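Budgeting for a tactile gripper cell

From the Trastness shop wiki, maintained by Tolera Gidey

A tactile gripper cell is a robot arm with a gripper that can feel what it's holding, plus the table, wiring, computer, and odds and ends that let you do anything useful with it. This entry covers what to plan for when you're buying one. I wrote most of it after our own purchase, so it leans heavily on what I got wrong (quite a lot!), and other people have added to it over time.

What counts as the cell

People say "the robot" when they mean the arm, and then they budget for the arm. Please don't do this. I did it, and in May I was walking down the hall asking for more money. The arm was the easy part to price, because you ask for a quote and you get a number. Then came the gripper, the fingers, the sensor pads, the mounting plates, the power supplies, a monitor, tables, and all the cable. I had one line in my spreadsheet called "misc" and I'm still a little embarrassed by it.

My rule now is to draw the whole thing on paper first, right down to where the plugs go, and price every item in the drawing. If you can't draw it, you can't buy it yet.

Fingers and sensor pads

Tactile pads are usually sold separately from the gripper, and they're usually sold singly. Read that line of the quote twice. For two fingers that should feel from both sides, you need two pads, and I'd add a spare pair on top of that. At Trastness we treat pads the way a print shop treats ink - something you keep paying for. The first year we put them under equipment, the second year we moved them to supplies, and the accounting got much easier. 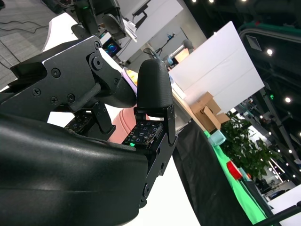

Ask the seller how the pads are swapped, too. I've used pads that came off with a couple of screws and others that had to go back to the shop for a week, and that week never shows up in a quote. If you're comparing two grippers that look the same on paper, this is the question I'd settle it with.

Brackets are cheap to design and slow to get made. We named our bracket design Anda so that everyone would order the same one (before that we had three versions in a drawer, all slightly different). Order 5 at a time. The setup charge is most of the price anyway.

Test objects

This is my favorite part of the budget and the one managers laugh at. You'll want things to pick up: soft ones, hard ones, round ones, shiny ones. Put 50 dollars in the plan and go wild at the discount store. A gripper that only ever sees one kind of block will surprise you later on.

Tables, cloths, and cable

Tables belong in the first order. Ours came 19 days after the arm did, and the arm sat in its crate the whole time. Buy colored cloth while you're at it, since changing the background is the cheapest experiment you'll ever run. For cable, measure the longest path with the arm fully stretched out and then add slack - I was short on my first try.

Setting money aside

Roughly 1,000 dollars on top of the full priced list has covered our surprises so far, for a single-arm cell. A second arm doesn't simply double that, as you can share the computer and some of the spares. Our planning sheet is called Pichon, and it has a tab for one arm and a tab for two. The Lindau site uses the same sheet with shipping added.

See also: Pichon planning sheet; Anda bracket drawings; Spare parts shelf

Last edited Tuesday, August 13, 2019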